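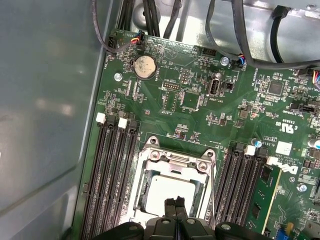

Progress Report 2: Panlow Processor Recovery
To: Apinya Kaewkla, Oltine
From: Ruben Lambrechts, Urkstead workshop
Thursday, July 24, 2025

You asked for the bad news first, so the report is in that order. The cell was down for most of the month with a grip fault, and we are behind on the target of 300 boards.

What went wrong

The arm lost its hold on a processor on the way out of the socket. The chip landed on the pins, and the controller — which reads motor position and nothing else — logged a successful removal. It then carried an imaginary processor to the tray and let go of it with great care.
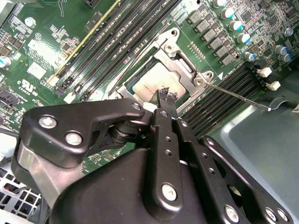
Jelle Segers went back through the log and found the same cheerful entry against other boards, so our earlier success rate should be treated as fiction. Please disregard the chart in Report 1. We were fond of it too.

Likely cause

Worn fingertip pads are the main suspect. Floor Desmet also found that grip force had been turned down in January to protect chip edges, and never turned back up.
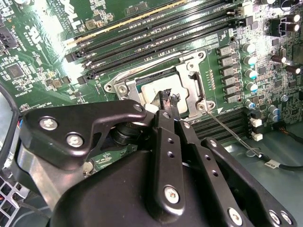

Old thermal paste does not help matters. A smeared heat spreader is slippery, and our test parts had all been cleaned first by Vsevolod Stasiv, who is thorough.

Safety

No injuries. Jelle did reach in for the dropped chip with the arm paused but still powered. The guard now cuts power when opened, and we have had the talk.
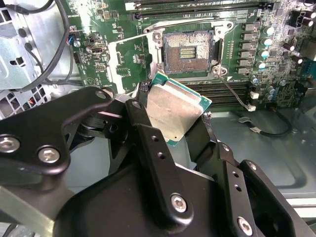
Next steps

Fit new pads and inspect them every 100 cycles.
Add a weight check at the tray.
Rerun the trial with dirty parts.

The pads and sensor come to $474, payable from the existing repair line.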